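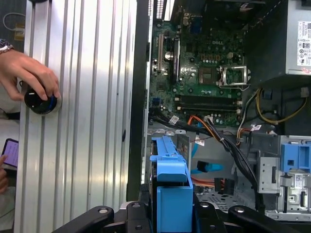
Fig. 1. Open tower on its side at the gripper. CPU socket open, drive carrier (blue) just ahead of the fingers.

4. WORKING AT THE OPEN CASE

Read section 3 (power-down and lockout) first. Applies to every Handidus cell doing desktop teardown, Prorka arm or older. Site rules at Brotasari are stricter in places, where they differ go with the site.

4.1 Before anyone reaches in

1. Mains cord out of the PC. At the PC end, not just at the wall strip.
2. Press and hold the PC's power button a few seconds. Let go.
3. Cell selector to HAND GUIDE or HOLD. Never AUTO with a person inside the line.
4. Check the lamp on the cell post. Amber = hold. Green = the arm may move. No lamp = treat as green, call it in.
5. Say out loud who has the enable switch. One person has it. If it changes hands say that too.
6. Watches, rings, bracelets, lanyards: off, or covered and tucked under a cuff, before hands go in the case. Applies to visitors.

CAUTION. HOLD is not lockout. The arm is powered and the brakes are released. If you need to get a hand between the fingers and the work, go back to section 3 and lock out.

NOTE. Older post lamps show hold as a slow blink instead of steady amber. Same meaning. Sticker on the post says which type you have.

4.2 Setting the tower

1. Case on its side, open side up, side panel completely off and out of reach of the arm.
2. Rear ports face the back fence. Drive bay nearest the gripper.
3. Clamp at the floor of the case. Don't clamp on the drive cage, it bends and then nothing lines up.
4. Push the case by hand. If it slides, re-clamp.
5. Look for loose cables standing above the case edge. Tuck or tie them. Cable bundles crossing the board are the number one snag, by a long way.
6. Run the wrist camera check. Board, supply and drive bay should all be in view from the start pose. If not, move the case, do not edit the pose.

NOTE. Step 6 gets skipped. Somebody edits the pose "just for this one" and the next shift gets a collision. Poses are changed by the cell owner only and go in the change log.

4.3 Speed and force

Reduced speed whenever a person is within arm's reach of the case. This is set in the Pillai controller under Limits > Shared and it is locked with the supervisor code. Don't ask for the code to make up time.

Force limit: use the one from your cell's risk assessment, page taped inside the controller door. No page in the door, no shared work. A value that was fine on another cell is not fine on yours, the fingers may be different, the fixture may be different.

After any change of finger, camera bracket or fixture the risk assessment has to be looked at again and signed. Yes, also for a "same part" swap.

4.4 Taking out the drive carrier

1. Data and power connectors off the drive first, by hand. Pull on the connector body, not the cable.
2. Lay the freed cables away from the bay. Ribbon and flat cables go flat, don't fold them under the carrier.
3. Release the latch by hand and lift the carrier slightly until you feel it come free of the cage.
4. Hands out. Whole hands, behind the line.
5. Enable holder calls CLEAR. Other person answers CLEAR. No answer, no move.
6. Press and hold enable. Gripper closes on the carrier body, not on the hooked tab. The tab is thin plastic and snaps.
7. Watch the cables during the lift. If any of them goes tight let go of enable. Don't reach in to free it while the arm is live.
8. Arm parks over the tray and goes to HOLD by itself. Wait for amber.

CAUTION. Letting go of enable stops the arm but the fingers stay closed. Use RELEASE on the pendant, with a hand-free case. If the part is over the board, support comes from the tray lift and never from your palm.

WARNING. Three failed grips on the same part = stop. Do it by hand after lockout, tag the unit, write it up. Do not raise the grip force to get past it.

4.5 Board area

Memory, coin cell, cards. By hand only on this release, the gripper program for the board is not approved yet. Ask Nele Seidel for status before you ask anyone else, she keeps the list.

1. Wrist strap on, clipped to bare metal on the case. Not to the robot base.
2. Coin cell out early. Non-metal tool. Into the battery tub, one layer.
3. Open CPU socket: close the retention frame before the arm moves anywhere over the board. Same goes for the lever, down and hooked. A lever left up will catch the camera bracket.
4. Power supply unit: unscrew, lift out, done. Never open it. Not a robot job and not an operator job either.

NOTE. On boards where the socket contacts are in the board, keep fingers out of the socket. Bent contacts = scrap, and the reuse line wants these.

4.6 Finger check

Start of shift, and again after any collision stop.

1. Lock out.
2. Look at each finger link. Cracks, chips, rubbed edges.
3. Each screw: fully seated, head not chewed. If it turns by hand it gets replaced, not just tightend.
4. Wipe links with a dry cloth. No solvent.
5. Open and close once at reduced speed with nothing in the cell. Listen for clicking.
6. Initial the sheet.

Change the link set at up to 3000 grips, sooner if step 2 shows anything. Counter is in the controller under Tool > Life. Reset it when you fit the new set and not before.

4.7 Stops and restarts

Any stop you did not ask for:

1. Stay out.
2. Read the code on the pendant, write it down.
3. Look at the whole case from outside the line. Part gripped? Cable caught?
4. Clear it under lockout.
5. Restart takes 2 people, one at the pendant, one with sight of the far side of the cell.
6. First move is at reduced speed, always, even when the case has been taken away.

Same code 3 times in a shift: cell is down untill the cell owner has looked at it. Don't power cycle to lose the count.

4.8 Who may do what

Operator: 4.1, 4.2, 4.4, 4.5, finger check.
Cell owner: poses, change log, link set change, clearing repeat codes.
Supervisor: shared limits, code.
Nobody working alone in shared mode. Lunch cover counts as a person only if they've signed the cell sheet.

Training sign-off and questions on this section: Nabila Santoso, Brotasari. Corrections too, pls give the step number.

Section reissued April. Old 4.4 had the CLEAR call after enable, that was wrong, bin any printed copies. Tray layout and bin labels are in section 5.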